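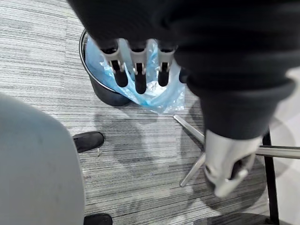
Si-woo Ahn wrote in to ask if the Mevside covers can go in the regular office trash once they come off, or if they need a bin of their own. Regular trash is fine. They are plain plastic with an elastic edge, and they go wherever your other non-recyclable plastic goes. A lot of offices still keep one lined bin by the door, and we sell the liners too (see the end of this page).

# Mevside Disposable Shoe Covers, Light Blue

Sold by Kultero in packs of 20 pairs or by the case of 12 packs.

These are the thin covers you pull on over your own shoes before walking on a clean floor. Offices order them for carpeted rooms, and contractors keep a pack in the van for house calls. Left and right are the same, so you can grab any 2 out of the pack.

**What you get**

- Light blue plastic, see-through where it is stretched
- Elastic around the opening
- One size, fits most low shoes and sneakers
- Packed flat in a cardboard dispenser

The plastic is light. It will crease and bunch up when you handle it, and covers from the middle of the pack sometimes cling together. Shake them apart before you put them on. Sharp heels, cleats and loose nails will go through it.

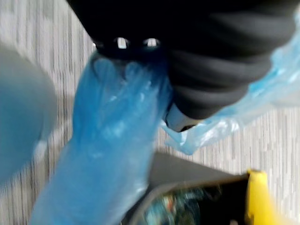

*Blue translucent plastic, gathered and creased.*

## Fit and sizing

We carry one size of the Mevside. It is cut wide and will look baggy on a small shoe, but the elastic does the holding and the extra plastic doesn't matter for short visits. For work boots, order the Alvarado cover, which is longer and has a higher ankle.

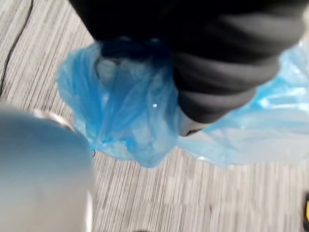
Putting them on goes faster if you start at the toe and pull back over the heel. Lean on a wall or use a chair if you need to. The elastic should end up on the shoe or just above it, below the ankle. Expect some puff at the sides over a gray office shoe, with the shoe showing faintly through the plastic, and with long black trousers the cuffs will bunch up above the covers. Pull a long cuff clear of the opening so you don't step on it.

Covers can be slick on tile and polished wood. On low carpet they grip better, but walk, don't run, and take them off before stairs.

## Taking them off

Hook a finger under the elastic at the heel and peel forward, so the dirty side folds in on itself. Drop each one straight into a lined bin. They take up more room than you would think when they are loose, and a small bin by a busy door may need emptying before the end of the day. A bin

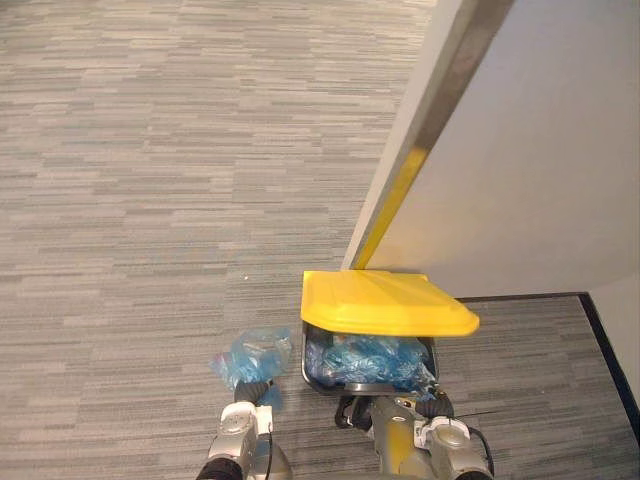

with a lid keeps loose plastic from spilling over the rim, though an open one is quicker when several people are leaving together. Either kind works with the Ditard liner. Leave enough bag to fold down over the outside of the rim, and tie it off before it gets too full to close.

## Goes with this

- Ditard bin liners, small
- Alvarado boot covers, high ankle
- Wall dispenser, holds 4 packs

Opened packs can't be returned. Unopened cases can, with the label still on. Store the box away from heaters and direct sun.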